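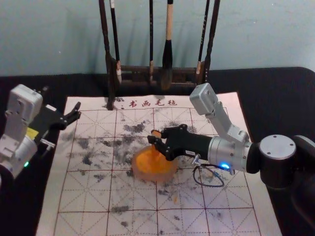 Donham Book Festival moves outdoors and online for its autumn weekend

September 20, 2020

Readers in Donham who had given up hope of a book festival this year can get their diaries out again. The weekend that was called off in May will go ahead next month after all, in a rather different shape, with talks under canvas in the walled garden at Cosgrove House and every one of them shown live online for those who would sooner stay at home with a pot of tea.

It has been a long summer for the small group that runs the festival. The spring programme was already at the printer's when the library closed its doors, and 3421 tickets had to be refunded or carried over, a job that went on well into the warm weather. A good many people told the box office to keep their money, and that kindness has paid for the hire of the marquee, which will have its sides rolled up whatever the weather decides to do. Bring a blanket, and if you have a flask, bring that too, as the tea tent won't be running this time.

Seats in the garden are limited to 57 for each talk, set out in ones, twos and family groups. Online places are much easier to come by. There are 400 for each event, and a single booking covers the whole household, so grandparents and teenagers can squeeze on to the same sofa and argue about the ending together.

The Saturday-night gala dinner is gone, sadly, and so are the signing queues that used to wind past the fishpond and halfway to the gate. Authors will sign their books beforehand instead, and if you would like a name put in the front, the booking form has a box for it. Please write clearly! Last year there was a certain amount of confusion over a Marian and a Marion who turned out to be sisters-in-law, and both went home with the wrong copy.

Much of the May programme has been saved. The crime writers' panel is back, with a new chair, and so is the afternoon on historical fiction, which always fills up first and probably will again. The talk on translated novels will be online only, two of the speakers being unable to travel. Younger readers have the picture-book hour on the lawn each morning, and the teen writing workshop, which had to turn people away last year, will now run twice. Poetry has the last slot of the weekend, when the light in the garden is at its loveliest and everybody is a little bit tired and ready to be read to.

Curer, the independent bookshop on Plokusham Road, is once again looking after the bookstall. It will have 200 signed copies set aside across all the visiting authors, and these can be ordered with a ticket and picked up from the shop the week after. The shop has also promised to deliver by bicycle to anyone within the town who can't get out, just as it did all through the spring, hills and all.

Those who kept their May tickets don't need to do anything at first. An email will go out with a code that can be used for either a garden seat or an online place, and holders will have first choice for three days before booking opens to everyone else. Anyone who has changed their email address, or who booked by post and never had one, should ring the box office or pop a note through the library letterbox.

Garden tickets are the same price as they were in the spring, and online tickets are half that. The children's events are free, but they still need to be booked. Full programmes are in the window at Curer and at the library, where the front desk is open in the mornings for returns and collections, and will happily post one out to you if you ask.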